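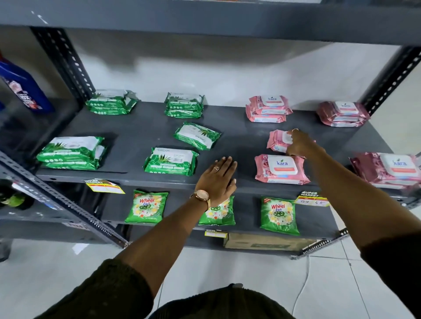

Slide 1. Hello, thanks to Tímea Tóth for having me, and do shout if I mumble!

My talk's on stock rotation in small shops. I started at Jakab with 300 lines and no system at all (just me and a biro).

Slide 2. Tell the yoghurt story. 47 pots, all past their date, all behind the new ones. Pause for groans.

Slide 3. Old to the front, new to the back, every delivery. Then ask who does it on a busy morning. Hands up, then questions.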